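6. Recording Demonstrations at the Container Return Station

6.1 Purpose of This Section

This section sets out the procedure for recording demonstrations with the Hidis arm at the container return station. It applies to all operators who have completed the safety induction in Section 2 and the wrist camera setup in Section 5. Recordings made under this procedure are added to the Wisach training set, which held 2,890 accepted episodes at the close of the October collection period. The target for the present release of the policy is 3,655.

An episode is one complete attempt to pick up a single container and deliver it into the opening of the return unit. Each episode is stored with the wrist camera video, the joint positions, the gripper command and the label entered by the operator.

6.2 Before You Begin

1. Confirm that the arm is in the rest position and that the status light on the control cabinet is steady.

2. Wipe the wrist camera lens with the supplied dry cloth. Do not use solvent.

3. Check the gripper fingers for tears, sticky residue and trapped fragments of metal. Replace any finger that has a cut deeper than the outer layer.

4. Log in to the Biklow recorder and select the task "Return – Mixed Containers." The software loads the correct frame rate and storage location automatically.

5. Open the live view and make sure that both the gripper and the mouth of the return unit can be seen when the arm is at the approach position.

6. Record the container batch number on the session sheet. A standard batch has 24 containers, cans and bottles mixed.

CAUTION: Crushed cans may have sharp edges. Wear cut-resistant gloves when you load or clear the work area by hand.

CAUTION: Keep hands, sleeves and lanyards away from the opening of the return unit at all times while it is powered.

6.3 Preparing the Containers

Containers are to be presented in the condition in which customers bring them. Do not straighten dented cans, remove labels or tighten loose caps. The learning system must receive examples of damaged and irregular items, and a batch made up only of intact containers will be refused at review.

Place the containers within reach of the arm in no fixed pattern. Change the arrangement between batches. Other containers may remain in view of the wrist camera during an episode, provided that they do not block the path of the arm.

6.4 Recording an Episode

1. Press RECORD on the leader handle. Wait for the single tone before you move the arm.

2. Guide the gripper to the selected container. Approach at a steady pace and avoid pauses of more than two seconds.

3. Close the gripper until the container is held firmly. With cans that are already crushed, use the low force setting and let the soft fingers follow the shape of the metal.

4. Lift the container clear of its neighbors and bring it to the approach position in front of the return unit.

5. Turn the wrist until the container is in line with the opening. Where a barcode is present and readable, turn it toward the wrist camera if this can be done without releasing the container.

6. Move the container up to the metal prongs and hold it there for one second. The hold gives the recording a clear marker between transport and insertion.

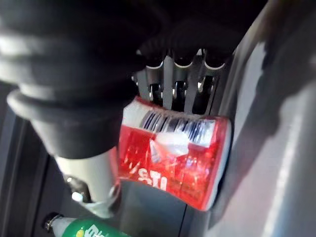
7. Push the container forward with light, even pressure. Stop at once if the force reading turns amber.

8. Open the gripper only after the return unit has begun to draw the container in.

9. Withdraw the arm along the line of approach and return it to the rest position.

10. Press RECORD again to end the episode. A double tone confirms that the file has been saved.

NOTE: If the container slips but stays within reach, continue the episode and pick it up again. Recoveries are valuable to the learning system and are to be labeled "Recovered." If the container falls outside the work area, end the episode and label it "Dropped."

6.5 Labeling

Labels must be entered before the next episode is started. The recorder offers the following choices:

Complete – the container was delivered in one attempt.
Recovered – the container was delivered after a slip or a second grasp.
Rejected – the return unit pushed the container back out.
Dropped – the container left the work area.
Void – the recording is unusable owing to operator or equipment error.

Do not label an episode "Void" only because the movement was awkward. Reviewers decide whether such episodes are kept.

6.6 Breaks and Session Limits

Operators may record for some 13 batches in a shift, with a rest of at least ten minutes after every third batch. Fatigue shows in the recordings as hurried approaches and late release, and the policy will copy both.

6.7 Closing the Session

1. Return the arm to rest and switch the leader handle off.

2. Compare the number of saved episodes with the session sheet. Enter any difference in the remarks column.

3. Start the upload from the Biklow recorder and leave the cabinet powered until the progress bar has cleared.

4. Empty the bin of the return unit in accordance with the site instructions.

Questions about labels and refused batches are to be sent to Kolbrún Arnardóttir, Data Quality. Replacement gripper fingers are ordered through the Pawłowska stores desk, using the part code printed on the inside of the tool case.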